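Stustetti Play Library
Toy and Basket Safety Checklist, with comments from the May round

Please work through the list with the shelf card in one hand and a pencil in the other, and write in the comment space even when everything passes. The comments are what the next person reads, and a plain "fine" doesn't help them nearly as much as a few honest words about what you looked at. The whole round takes a morning if the kettle stays off until the end (it never does).

We have 63 baskets and tubs on loan or on the shelf this spring, and each one gets its own sheet. The comments typed in below are from the pretend-food basket, small size, which goes out to families with toddlers and comes home again more than almost anything else we own.

1. Table and work area
Wipe the table down and let it dry before you put anything on it. Clear away cups, keys and your own lunch. Check one basket at a time, please, so that pieces don't wander off into the wrong set.
Result: Pass
Comment: Used the light-topped table again and I do recommend it. Crumbs and little bits of broken cane show up so much better than they do on the old green cloth, which I have always been fond of but which hides everything.

2. Basket rim
Run a bare hand slowly all the way around the rim, and then do it again in the other direction, because a lifted end can lie flat one way and catch you the other. Little ones hold on to the rim when they pull a basket toward them, so take your time on the corners.
Result: Pass
Comment: Lovely thick braid along the edge and it feels solid all the way around. I went over the corners three times, being a worrier. One slightly rough spot, smoothed with the fine paper, and I couldn't find it afterward.

3. Basket walls and floor
Hold the basket up toward a window. Small, even gaps between the strands are just how wicker is made and they are nothing to fuss about. What you are looking for is a strand that has snapped, a gap wide enough for a small fingertip, or an end poking inward. Press the floor gently from underneath with your palm.
Result: Pass, look again next round
Comment: Light comes through the back wall in tidy little rows, just as it should. There is a brighter gap up by the rim at one corner on the right. My little finger won't go in and neither will the end of the pencil, so I am passing it, but I'd like whoever has this sheet next to try it again.

4. Pieces: size
Every piece in a toddler set has to go through the small-parts tester, one by one, even the ones you have tested before. If a piece drops in, it leaves the set today. Balls and anything rounded should also be tried in the larger ball gauge, with no pushing.
Result: Pass
Comment: The pink fruit went back into the basket by itself once it had been tried. I have been calling it a peach for years and the shelf card says apple, and I have given up arguing. It sits well clear of the gauge either way. 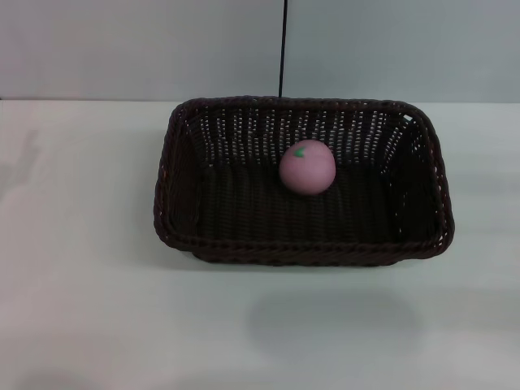
5. Pieces: surface and small details
Look for cracks, peeling, tooth marks and sticky patches. Then pay special attention to leaves, stems, stalks and anything else that sticks up or looks as though it might come away. Give each one a firm tug and a twist. A leaf that comes off in your hand is a leaf that would have come off in somebody's mouth.
Result: Pass
Comment: The green bit on the fruit stayed put through a good tug. The surface is smooth, with no marks that I could feel. I do wish the catalog people would sell us replacement fruit in the same pink, but that is a matter for the wish list.

6. Cleaning
Hard pieces go through warm soapy water and a rinse. Baskets are only brushed and wiped with a barely damp cloth, never soaked, and they must be dry right through before they go back on the shelf. We use Wosex soap for everything now, as the old one left a film.
Result: Done
Comment: Brushed out over newspaper with the soft brush. Please, whoever borrowed the soft brush, it lives on the hook by the sink.

7. Label and card
Check that the tie-on label matches the shelf card, and that the string is short enough not to loop. Replace any label you can't read from arm's length.
Result: Fixed
Comment: Card was faded, so I wrote a new one. We have a box of 200 blank Tastow cards in the second drawer and hardly anyone seems to know it's there.

8. Return to shelf
Low shelf, heavier baskets at the bottom, nothing stacked inside anything else. Initial the sheet, put it in the blue folder, and bring anything marked "look again" to the front desk so it can go on the list for the next round.
Result: Done
Comment: Back on the low shelf and ready to go out. Gap at the corner noted on the front desk list.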